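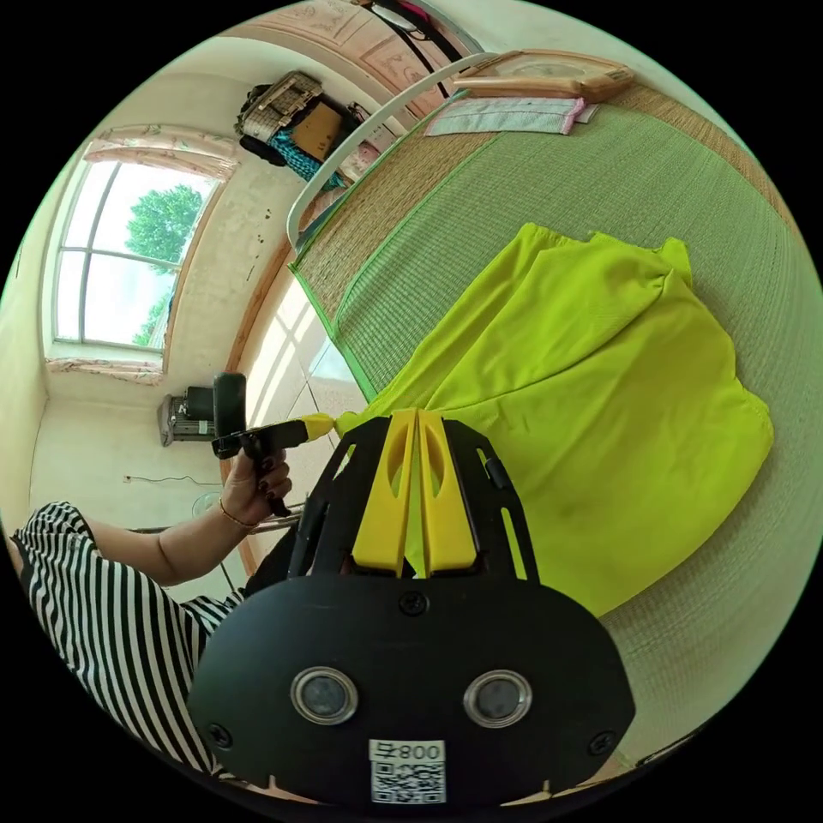

How do I stop clothes smelling musty when I have to dry them indoors?

Mabli Powell
We moved to Kemdale in July, into a first-floor flat with no garden and no balcony, and everything I wash ends up smelling like an old tent. I hang it on an airer in the bedroom overnight with the door shut (the cat thinks the airer is hers, so the door has to be shut). By morning it feels dry enough, I put it away, and three days later I pull out a T-shirt and there's that smell again. I've tried more fabric softener and if anything it's got worse. The towels are the real horror. I don't have room for a tumble dryer and I'd like to avoid buying anything huge. Help!

Archie Lamont
It's drying too slowly, so get air moving over it. Put a fan on low pointing at the airer, open the window a crack, and leave a hand's width between things. Give the softener a rest as well, it clings to towels and makes them slower to dry. I had exactly this in my last flat and a cheap desk fan sorted it in a week.

Hollis Haddad
Archie's right about the fan, but I'd go back a step and look at the machine first. Mine was filthy and I'd never have known. Pull back the rubber seal round the door and have a good wipe underneath, all the way round, and be prepared to go "eurgh" quite loudly. Then take the drawer out and scrub it in the sink with an old toothbrush. Mine had black slime right up inside the slot where the drawer sits! 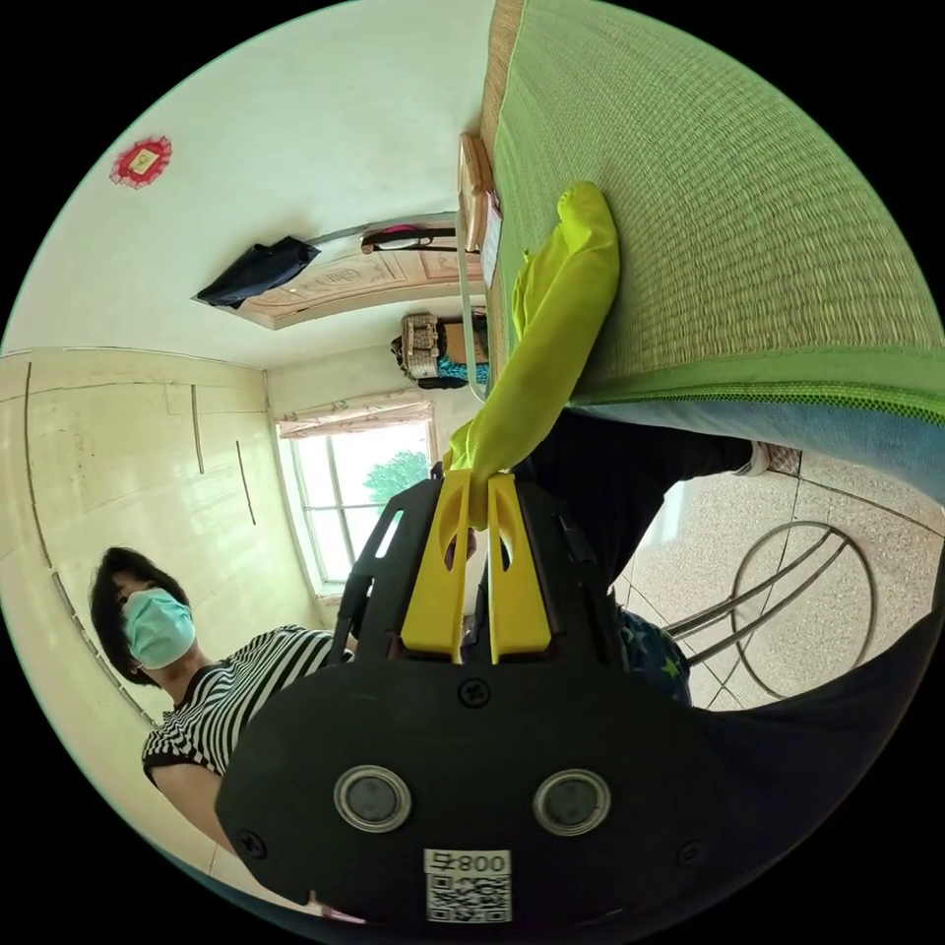

Yellow-green rubber glove.

After that, run it empty on the hottest wash it'll do with a machine cleaner in it, or plain soda crystals in the drum if you'd sooner not pay for the fancy stuff. I do it every 6 weeks now, and I leave the door and the drawer open between washes so the thing can air. My mum always shut hers "to keep it tidy" and her tea towels smelt of pond for my entire childhood.

The other thing is temperature. I used to do absolutely everything at 30 and feel very pleased with myself, but towels and bedding do need a hot one now and then. Check the label obviously. And get things out the minute it finishes. If I forget a load and it's been sat there all afternoon, I just put it on again, annoying as that is.

For the drying itself, spin it twice. I can't say this enough. An extra spin takes a few minutes and you'd be amazed what comes out of a pair of jeans. Hang shirts on hangers on the end of the airer, turn jeans inside out with the pockets pulled out, and don't fold a towel over two bars like I did for years.
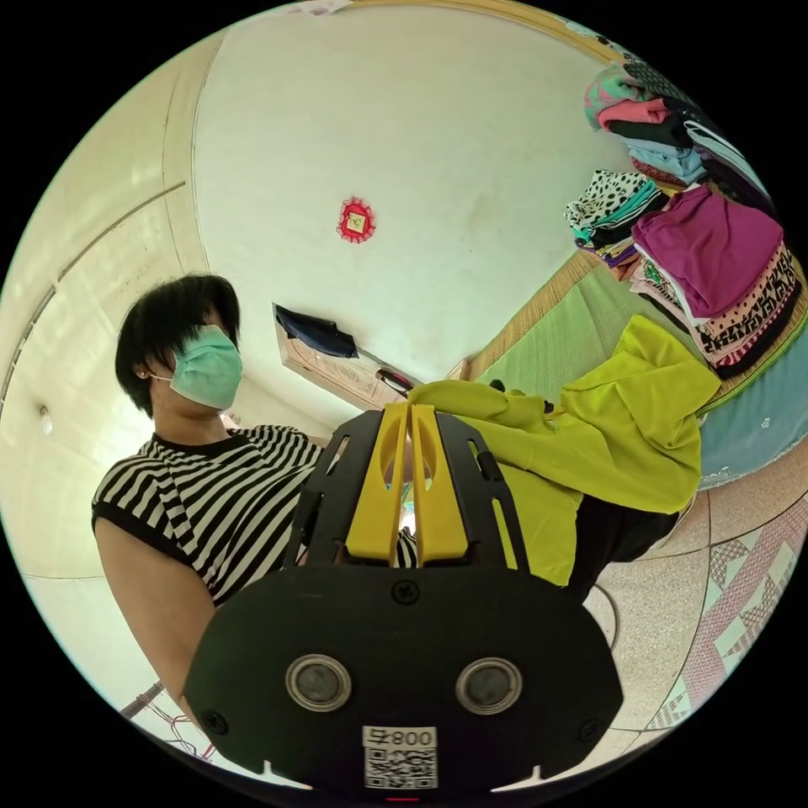
A pile of clothes, one of them lime-yellow.

Oh, and "dry enough" is the bit of your post that made me wince. Feel the waistbands and the thick seams under the arms. If they're even slightly cool, I leave it out till evening. One damp hoodie in a drawer will do for the lot.

Kojo Agyeman
Dehumidifier. I held out for ages on account of the price and then my sister gave me her old Kemeys one when she moved, and I'm now unbearable on the subject. Shut the window and the door, put it near the airer (with some space behind it) and it gets through a full load while I'm at work. Emptying the tank is strangely satisfying. Have a look second-hand before you buy new, mine still had the 21 page manual in the box and I've yet to open it.

I'd also say dry in the bathroom if yours has a decent extractor. Sleeping next to wet washing gave me a cough. 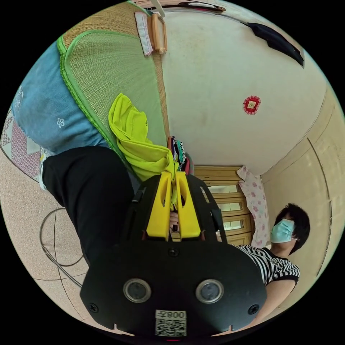 If the smell is already in the wardrobe

Kojo again, sorry, I pressed post too early. Take everything out and sniff it (glamorous, I know) and rewash whatever's bad before any of it goes back. Wipe the inside down with white vinegar and water and leave the doors open all day. Mine's a Pallberg flatpack pushed up against an outside wall, and when I dragged it forward there was mould right across the back panel. It stands a bit clear of the wall now and it's been fine since.

Don't bother with the hanging lavender things. You just get musty lavender.

Mabli Powell
Thank you all! Just looked under the door seal. I am not going to describe it. Soda crystals are going in tonight and I've nicked the fan out of the living room.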